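Community Help > Work and Employment > Changes to working practices

Folding bench to be automated: what should be settled with staff beforehand?

Posted by Torben Dreßler, Skancombe

I supervise the garment returns room at Viltum, where six colleagues sort and fold by hand. Management intends to pass part of the folding to a two-armed machine from July. The staff have asked me whether their hours and grades will change, and I have no written answer to give them. I should be grateful for advice from workplaces that have completed such a change. Denim is my particular concern.

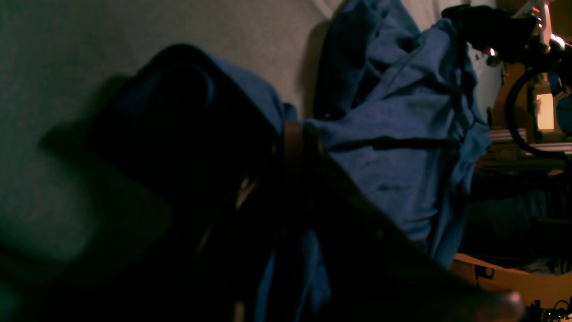 Blue cloth in heavy folds, with a brown leather belt.

Anneliese Reuter, Tradau

We made a similar change at our site. I would advise that the following be put in writing before the first shift: who may stop the machine, who clears a jam, and whether minding it counts as skilled work. In our case it was first treated as an extra duty without pay, and almost 40 shifts passed before the grading was corrected.

Please also consider the bench itself. Dark T-shirts and similar soft items arrive in a heap, and a person must still judge
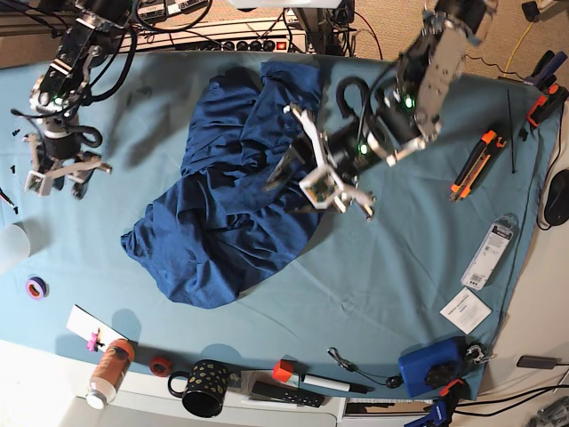 which of them are fit for resale. That judgement remained with our staff and should appear in their job descriptions. We also agreed a break of 10 minutes after each period of minding, as colleagues found watching more tiring than folding. Tools and personal items, mugs included, were given a separate shelf under the same agreement.

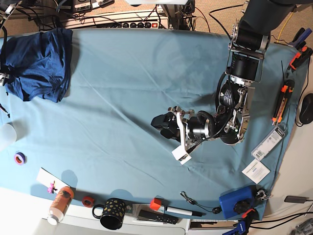
Left arm over the work table, with a dark navy garment on the cloth.

Moynihan

Ask for a trial period. Ours was six weeks and the rota was left alone until it ended. I cannot comment on denim.

Torben Dreßler, Skancombe

My thanks to you both. I have requested a meeting on grading and will propose the trial period at the same time. Could Ms Reuter say whether the break was paid?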